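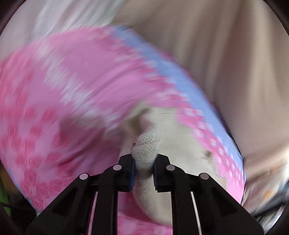 From: Marjorie Oakley
To: Menders and Makers list
Date: Mon 17 June
Subject: Re: Re-lining old quilts without taking them apart

Stojan,

Thanks for writing this up. I have a few things to add to your points and one I disagree with, so I have kept your text in and answered underneath each bit.

Stojan Petek wrote:
> I have been given a double quilt to repair. The top is printed cotton and
> mostly sound, but the backing has gone thin all over and has split in two
> places near the foot. The owner wants it back in use, on a bed, with a dog.
> My plan is to put a new backing straight over the old one and bind the
> edges again.

That is what I would do as well. Taking off an old backing means unpicking all the quilting, and then you have a top, a lot of lumpy wadding and no stitch lines to follow. I did it once, for a quilt my aunt had made, and it took from the end of the winter until May. The top had stretched by the time I got to putting it together again and I had to take a tuck in one side.

Close up the splits first. Don't try to pull the edges together, as the fabric won't stand it. Slide a bit of thin cotton underneath, between backing and wadding, and tack round with big loose stitches. It will all be covered.

> For the new backing I was thinking of a plain polycotton sheet. It is wide
> enough to do without a join and it is cheap.

This is the part I disagree with. Sheets are woven tightly and they are hard to get a hand needle through, more so when there are already three layers behind. You will have sore fingers by the second row. Polycotton also doesn't shrink, and the old cotton may well have some shrinking left in it, in which case the back will bag.

I would use a soft plain cotton, washed first at the temperature the owner is going to use. If you have to have a join, put it down the middle and press it open. Simiyu still sell a wide unbleached cotton off the roll. It has gone up since last year but it is decent stuff, and they will post a sample if you ask.

> How do people hold the layers together? Safety pins leave marks and I can't
> kneel on the floor for as long as I used to.

Tacking, on a table, a section at a time. Start in the middle and work out to the edges, and let the part you aren't working on rest on chairs so that it doesn't drag. Two pasting tables side by side are enough for a double. I keep my rows a hand's width apart. It's dull work but you can do it with the radio on.

I know that some people on the list use the spray glue. I tried the Ziltent one on a cushion and didn't get on with it. It gummed the needle and I could smell it for days.

> Should I quilt through everything again, or just tie it?

Tie it. Use a strong cotton thread, doubled, and come up through the old stitch lines where you can so that it doesn't show much on the front. A square reef knot at the back, with tails the length of a fingertip. I have just finished tying a single and it took 70 ties. A double will want a good many more, depending on how heavy the wadding is. Don't be tempted to space them out too far, with the dog.

On binding, you didn't say whether you are keeping the old one. If it is worn along the fold, and they nearly always are, leave it where it is and put the new one over the top, cut a bit wider to cover it. Cut on the straight for straight sides. Bias is only worth the trouble on curves.

As for washing, I would do it before any of this if the top is up to it. Fill the bath with cool water, lay an old sheet in first, put the quilt on that, and use the sheet to lift it out at the end. Never lift a wet quilt by its corners. Dry it flat on the grass, in the shade, with another sheet on top to keep the birds off.

Two other matters while I'm writing to everyone.

The box of thread reels from the Doltix closing sale has been sorted. The cottons are in the left-hand cupboard at the hall and the polyester is in the right-hand one. There are 17 reels of navy if anyone has a use for navy.

The next meeting is in the small room, as the main hall has been booked. Please bring your own lamp if you are doing anything dark. I have the spare key and will be there early to put the heating on.

Stojan, let me know what you decide on the backing, and bring the quilt along if you can carry it.

Marjorie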